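Caring for Stainless Steel Bowls and Pans

Updated 2026-07-29

Stainless steel is an alloy of iron, chromium and usually nickel. The chromium reacts with air to form a very thin oxide layer on the surface, and that layer keeps the metal underneath from rusting. Nearly every rule for cleaning stainless comes down to leaving the layer intact or giving it a chance to form again.

Grades

Kitchen pieces are often stamped 18/10, 18/8 or 18/0. The first number is the approximate percentage of chromium, the second of nickel. 18/0 is cheaper, holds a magnet well and spots more easily. If a bowl has no stamp, try a refrigerator magnet on the flat of the base. A strong pull suggests a low-nickel grade. A weak pull does not prove much, as 18/8 becomes slightly magnetic where it has been bent or stretched.

Daily washing

Wash by hand with warm water, dish soap and a soft sponge. Rinse both sides. Dry at once with a cotton or microfiber towel. Air drying leaves mineral spots wherever the water is hard, and they are more work to remove than to prevent.

A dishwasher is acceptable for most one-piece bowls. Keep stainless away from silver and from carbon steel blades in the same load. Small rust specks after a cycle are usually particles from another item and wipe off with a paste of baking soda and water.

Rolled rims

A rolled rim stiffens the bowl and gives a safe edge to grip. On some bowls the roll is fully closed. On others there is a narrow gap on the underside, and wash water gets into it. Stand such a bowl on its side on a folded towel, turn it after a few minutes, and then put it away. If brown water drips from the rim, soak the bowl upside down in hot soapy water, rinse well, and dry it in an oven at the lowest setting with the door ajar.
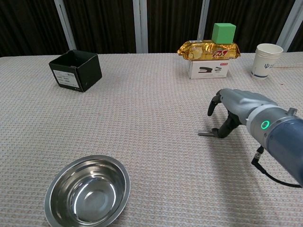

Deep steel bowl with a rolled rim and polished interior.

Water spots and rainbow marks

White spots are calcium. Wipe with white vinegar on a soft cloth, leave for a minute, rinse and dry. Do not leave vinegar standing in the bowl overnight.

Blue or rainbow tints come from heat. The oxide layer has thickened slightly and reflects light differently. The tint is harmless. Vinegar or lemon juice removes light cases; a mild oxalic acid cleanser removes the rest. Wear gloves, follow the label, and rinse thoroughly before using the piece for food.

Pitting

Pits are small dark pinholes, mostly on the bottom, caused by salt. Undissolved salt settling in cold water is the usual source. Add salt to a pan after the water is hot and stir until it dissolves. In a mixing bowl, do not store brine, pickles or salted dough longer than the recipe calls for. Pits cannot be polished out at home. Shallow ones do not affect use, but they collect residue, so scrub them with a nylon brush.

Chlorine bleach causes the same damage faster. Keep it off stainless altogether, including when soaking dishcloths.

Scratches

Never use ordinary steel wool. Its fibers break off, lodge in the surface and rust. Nylon pads are safe on brushed finishes but will dull a polished one. On a brushed finish, always rub in the direction of the grain.

For light scratches on a polished interior, use a cream metal polish rated for cookware and a soft cloth. For deeper ones on the outside of a brushed pan, wet-sand lightly along the grain with 800 grit paper. Try a small area near the base first. Sanding a mirror finish will leave a visible patch unless the whole surface is then buffed.

Burned-on food

1. Fill with water to cover the residue.
2. Add two tablespoons of baking soda.
3. Simmer for 15 minutes and let cool in the pan.
4. Loosen with a wooden or nylon scraper.
5. Repeat if needed before trying a powdered cleanser.

Thin mixing bowls should not be put on a burner. Pour hot water into them instead and let stand for an hour.

Dents

A dent in a thin bowl can usually be reduced. Lay the bowl on a folded towel with the dent bulging upward and press with the heel of the hand. If that fails, tap with a rubber mallet, starting at the edge of the dent and working inward. A crease will remain visible. Do not use a bare steel hammer.

Storage

Nest bowls only when fully dry, with a paper towel between polished ones. Two bowls stuck together can be separated by filling the inner one with ice water and standing the outer one in warm tap water for a minute. Twist, do not pry.

Reader note on labels

Stubborn label adhesive comes off with cooking oil. Rub it in, leave for half an hour, scrape with a plastic card and wash with dish soap. Mineral spirits also work on the outside of a bowl, but wash twice afterward.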